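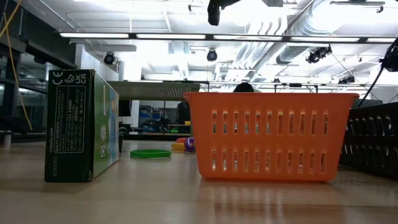 Simão Macedo, July

4.2 Reading the small print

I asked 40 parents in Peltesia to read the back of a product box out loud, and I'll admit I expected more grumbling. Most got through the guarantee text fine – it was the web address they skipped, nearly every time! Magnus Halliday coded the 1,613 pauses by hand (bless him), and Figure 2 plots them against type size. Pauses climb fast once the letters shrink, then level off, and I think that's the point where people quit reading and start guessing. Our older readers held on longer than I would have bet.

Last updated: July
Contact | © Punum | Back to top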